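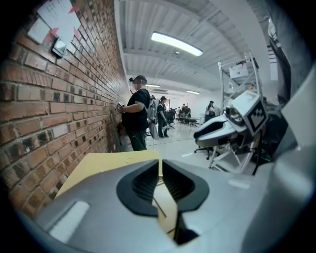 Loredana Ferri moved her paper goods studio, Farina, into an old building in Prarnby in April, and she fell for the brick first. "I walked in and saw all that orange and red and I was gone," she says, laughing. "I didn't even ask about the heating!"

She pins things straight onto it now — order sheets, sketches, a postcard from her aunt in Vodano. Pink tape is her favorite. "It peels off clean and it cheers me up on a Monday."

The shelving came next, white metal, carried up in 2 trips. "I love a rack you can see through. The room still feels big." Flat cardboard gets used for everything, from mailers to drawer dividers.

And the next project? "A longer table," she says right away. "We all end up around it anyway."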